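Kestari Two-Arm Bench Kit
Set-up Guide, Section 4: First Pick Test

Run this test after both arms are bolted down and the software from Section 3 is installed. It checks that the arms, the grippers and the Clultix control program agree about where the table is. Allow 40 minutes the first time.

Before you start

The light at the foot of each arm must be green. If either light is another color, go back to Section 3, step 6.

Clear the table of tools and cups. Leave only the test cubes from bag C. Cubes that have been squashed in shipping should be left overnight to recover their shape.

CAUTION: Keep hands and sleeves off the table while the arms are powered. The red stop button cuts power to both arms, and a raised arm will drop when power is cut.

Running the test

1. Open Clultix and choose Bench > First Pick.

2. Press Home Both. The arms move one at a time, right arm first. Wait for the second one to stop.

3. Check that the gripper cables hang free. A cable that pulls tight in the home position will pull harder at full reach. Loosen the cable clip and feed through more slack if needed.

4. Scatter the cubes on the half of the table nearest the right arm. Leave a hand's width between them and do not line them up with the table edge. The test is meant to cover turned cubes too.

5. Select a color. We suggest red for the first run, as it stands out best against the table.

6. Set Speed to 2 and Grip Force to Low. Do not use High with foam.

7. Press Approach. The gripper opens, moves over the cube and waits with its fingers apart on either side of it.

8. Look at the gap on both sides. If one finger is much closer to the cube than the other, press Back and use the arrow keys to shift the target. One key press is one millimeter.

9. Press Close, then Lift. The program holds the cube in the air for 4 seconds and puts it down again.

10. Repeat with the other colors, then run steps 5 to 9 for the left arm with the cubes moved to its side.

NOTE: The wrist view comes up in its own window. If it is black, unplug the camera lead at the wrist and plug it in again – the program does not need to be restarted.

If the test fails

Error 143 means the gripper closed without feeling anything. In most cases the table height is wrong. Measure it again and enter the new value under Bench > Surface.

If the cube slips out during the lift, clean the finger tips with a dry cloth and raise Grip Force by one step.
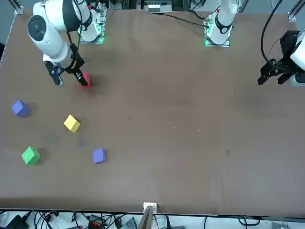
Red cube, right arm, table view. The wrist view follows. 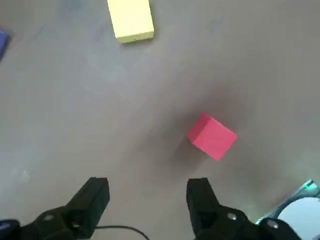 Reader notes on this section

Bořivoj Beneš: Step 8 could say which way the arrow keys go. On our kit the left arrow moved the target toward the far edge until I changed View to Operator Side in the settings. After that the test went through on both arms, apart from one Error 143 that went away when I entered the table height again.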